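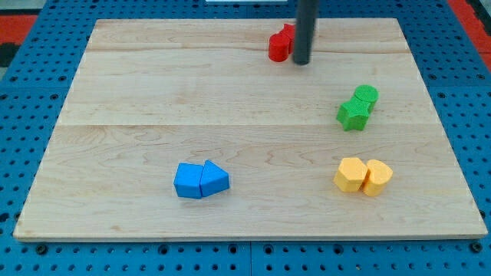
Color pairs on the board, arm at the top

kakero_nights
Posted 03/08/2018
So this is what I look at now instead of a kit line. We pack wooden-toy style shape sets, 2,291 kits last month, and management wants the arm doing the color matching by summer. My job went from packing to "cell minder." Same pay, way less walking, and I kinda miss the walking!

Lleucu_J
We got ours at Hoarau two years ago. My wrists quit hurting by March. I wouldn't go back if you paid me.

tenik_idris
Glad about the wrists, but how many people are on your line now? We had 15 and we're down to nine. They called it "natural turnover." Sure.

Lleucu_J
Nine is rough. We lost two, both retired. Depends on the plant I guess.

genalyn r
Question for kakero, do you get to fix stuff when it stops or do you have to call somebody? That's what makes or breaks it for me. Standing there with my hands behind my back waiting on a tech drives me nuts.

kakero_nights
Call somebody, for now. Abhishek on days got the training (lucky) and I'm supposed to be next. Still waiting on a date.

tenik_idris
Get that in writing.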